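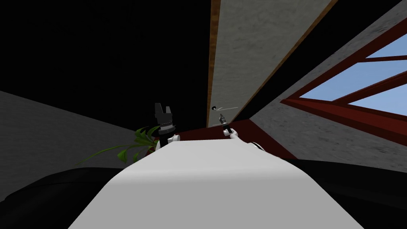 ## Session 6: Reviewing the Wilteck two-arm simulator package

Instructor: Hawi Worku
Reading: Kaltix evaluation guide, sections 2 and 3

Today we look at the Wilteck package as a buyer would. It is sold as a training kit for programming two-arm robots, and the student license costs $178 per seat. No hardware is included. You get the robot model, a set of indoor rooms and a scripting window.

### What to check first

- **Viewpoint.** The onboard view looks out over the robot's white torso, with a gripper on each side. The torso takes up a lot of the view. Note how much of your work area it hides before you plan a reach.
- **Arms.** Each arm is driven separately. The left gripper is black with two upright fingers. Find out which commands move one arm and which move both.
- **Surroundings.** The room has a leafy plant, a door handle and a red-framed window. Ask which objects can be moved and which are only background. The manual is vague on this – test it yourself.
- **Lighting.** Shading is simple and even. Don't assume a vision script tuned here will carry over to a real room.

### Terms

*End effector*: the tool at the end of the arm, in our case a gripper.

*Self-occlusion*: the robot's own body blocking its view.

*Reach envelope*: all the points the gripper can get to from a fixed base position.

### Comparison

The Flomer kit has 11 rooms and one arm. Wilteck has fewer rooms, but its second arm matters for tasks such as holding a door while carrying something. Start-up on the lab machines took some 18 seconds for Wilteck. We have not timed Flomer yet.

### For next time

Write one page on whether you would recommend the license to a small training center. Use the scoring sheet from the Ó Néill case and fill in every row, including support. Pairs are fine – put both names on the sheet. The second review, on Flomer, is due in April.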